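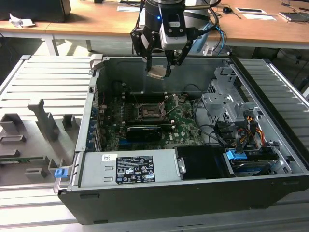
Fionnuala Ó Néill said they were going too fast, and that if it were her motherboard she would have the arm at half that speed and think about raising it in February.

"It's not your motherboard," said Dan.

"It's the college's motherboard," she said. "So it's more mine than yours."

She went back to her marking. Dan looked at Siriporn, and Siriporn looked at the numbers on the laptop. The run was number 1407. They had stopped naming the runs somewhere before Christmas, when the names had started to get rude and Fionnuala had asked to see the log.

The Sarnora Cup gave each team 300 seconds to fit a processor in an old office computer, using an arm, with nobody's hands past the yellow tape. Kinsella College had entered four times and had never got as far as the second round. The prize was £2000 for the winning club. Dan had already spent it, on paper, on a better camera and a proper chair.

"Half speed is two hundred and ninety seconds," Siriporn said. "I worked it out at lunch."

"So we'd make it," Fionnuala said, without looking up.

"If nothing went wrong."

"And at full speed?"

Siriporn didn't answer. At full speed it took a hundred and sixty, and five of that week's runs had ended with Dan shouting stop.

They tried it at half speed. It was very dull. Dan sat on his hands, because he had a habit of leaning over the tape, and watched the wrist come down in steps so small that he kept thinking it had frozen. Siriporn read the height out loud. At the last millimetre the program did what it always did and stopped to think.

"Is it stuck?" said Dan.

"It's checking."

"It checked already."

"It's checking again. You told it to. You put that in after the pins."

The pins had been in November. Dan had been on his own with it after five o'clock, which wasn't allowed, and he had skipped the second check to save time. He had come in the next morning with a board wrapped in a jumper and told Fionnuala he had found it like that. She had bought another from the Stonano shop in town and never said a word about it, and that had been much worse than being told off. Siriporn knew because she had seen the log. She had not said anything either.

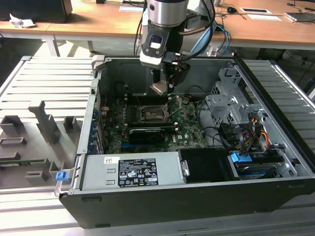

The heat

They held the regional round in a sports hall in Vavden, and the heating was off. Fionnuala drove the minibus with the arm strapped across the back seats under two blankets. Dan carried the laptop on his knees the whole way and was sick once, outside a garage, very tidily.

They were drawn last. The team before them finished in a hundred and eighty-eight seconds and people stood up to clap.

"We could put it up to three quarters," Dan said. "We did it at three quarters on the last day."

"Once," said Siriporn.

"Once is more than none."

Fionnuala was by the wall bars, holding everyone's coats. The rules said she couldn't speak to them now. She was reading the back of a leaflet.

"You're driving," Siriporn said. "You choose."

Dan put his hand on the keyboard. He changed the number to seventy-five and sat looking at it. Then he said, fairly quietly, "It was me that bent the pins. In November."

"I know," said Siriporn.

"Does she know?"

"She signs the log, Dan."

He looked over at the wall bars. Fionnuala had reached the end of the leaflet and had turned it round to start again. The steward asked if Kinsella were ready. Dan changed the number back to fifty and said they were.

It took two hundred and ninety-four seconds. The clapping had more or less died by the time the processor was down and the lever closed, and a small boy in the front row asked his father if it was broken. The steward leaned in with a torch and looked at the socket for a long time. Then he wrote something on his card and held up a thumb.

They came fifth. The first four went through.

The bus

Nobody said much until the ring road. Siriporn had the results sheet and was working out where the seconds had gone. Eleven of them were in the second check.

"We could do the two checks at once," she said. "If it looked while it was moving."

"That'd be hard," said Dan.

"It would, yes."

Fionnuala changed down for the roundabout. She said the workshop was open until seven on club nights next term, and that she would be in it, marking, so if anyone wanted to stay late they could ask.

"Miss," Dan said. "The board. In November."

"Sixteen pounds," said Fionnuala. "You can bring it in whenever you like."

He said he would. Siriporn had turned the sheet over and was drawing the socket on the back of it, with the lever up.

Stories > Short fiction > School and college > Half Speed

Comments

gorsebank
The sick bit outside the garage is exactly my memory of every school trip. Liked this a lot.

Tamsin R
Would the steward not just boot the machine to see if it worked? Small thing. I was sure they'd go through.

pellow
I was glad they didn't. Is there going to be another one with these two?

Recent stories

The Lido in Winter
Mr Abara's Ladder
A Room Above the Chip Shop
Counting Sheep at Low Fell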